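Waste Disposal and Floor Safety in a Compact Guest Bathroom

Student Project Report
Hospitality Facilities Program, Flindale
Thursday, April 27, 2023
Reading time: 4 min

1. Background

The present report was prepared for the second-year module on guest room maintenance. Its subject is the small bathroom attached to the training suite at Flindale. The room is used for practical exercises in cleaning, restocking and inspection, and it is fitted to the standard of a mid-range hotel. The project group was asked to examine one routine task in one room and to recommend changes to the written procedure.

The group selected the emptying of the wastebasket. The task appears in every cleaning checklist used in the program, but the existing procedure, known as the Maslow sheet, gives it a single line: "Empty bin, replace liner." The sheet does not state where the basket should stand, at what point in the cleaning order it should be emptied, or how the attendant should approach it when the shower has been used.

2. Description of the Room

The bathroom is entered through a dark wooden door with a lever handle. A stone vanity counter is on one side and a glass shower enclosure on the other. The wall between the door and the shower is covered in large beige tiles, and a yellow and blue sign is mounted high on it.
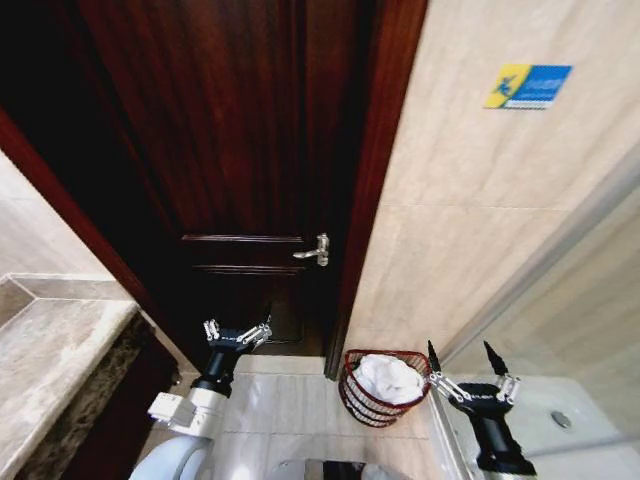 Figure 1. Door, tiled wall and vanity counter.

The stone and tile surfaces are easy to wipe down, but they leave little choice in the placement of loose items. The counter has a rounded front edge and is normally kept clear for toiletries and folded towels. Open floor space is limited, and any object placed on it competes with the swing of the door and with access to the shower.

3. Method

The work was carried out in 2 stages. In the first, the group reviewed the cleaning records for the suite. These records list each task with the time at which it was signed off. The file begins in November and contains 2,441 entries, of which 200 concern the wastebasket. The group read all 200 and noted any written comment.

In the second stage, members of the group carried out the full cleaning order themselves and wrote down where the task interrupted other work. Three positions for the basket were tried: beneath the edge of the vanity, beside the shower door, and in the corner between the door frame and the shower.

4. Findings

4.1 Position of the basket

The position beneath the vanity was the least convenient. The attendant had to bend under the counter edge to lift out the liner, and the basket was easily pushed back and missed. Beside the shower door, the basket had to be moved each time the shower was cleaned. The corner position caused the fewest interruptions. The basket could be reached from the counter side of the room, and the shower could be opened without moving it.

4.2 Type of basket

The red wicker basket has an open weave, so its contents are visible through the sides. Guests may consider this untidy, and a liner is necessary at all times. The weave also collects dust and hair, which the Maslow sheet does not mention. On the other hand, an attendant can see at a glance whether the basket needs attention. The group compared it with the solid-sided Basholm model listed in the department catalog. The Basholm is easier to wipe but would have to be checked from above on every visit.

4.3 Floor safety

The wall sign is a wet-floor caution, with a pictogram of a slipping figure and the Chinese text 小心地滑 above a smaller line of English. It is placed above the part of the room where the attendant stands to empty the basket in its corner position. The comments in the records show that the basket was often emptied after the floor had been mopped. Moving the task ahead of all wet work would remove the need to cross a freshly mopped floor.

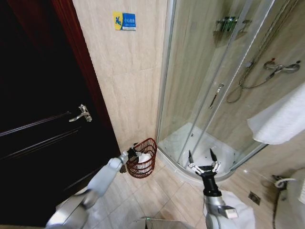

5. Recommendations

The group recommends that the single line in the Maslow sheet be replaced with the following steps.

1. Empty the wastebasket before any surface or floor is wetted.
2. Gather the top of the liner at the rim and lift it straight up.
3. Brush the weave inside and out, and fit a new liner with the edge folded over the rim.
4. Return the basket to the corner between the door frame and the shower.
5. Mop from the shower toward the door.

The wicker basket should be kept for the remainder of the academic year. A replacement may be considered when the suite is next refurnished.

6. Limitations

Only one bathroom was studied, and the records do not distinguish between light and heavy use of the room. The group had also planned to include the Strazds annex, where the bathrooms have a different layout, but access could not be arranged within the project period. The revised steps should be tested there before they are adopted across the program.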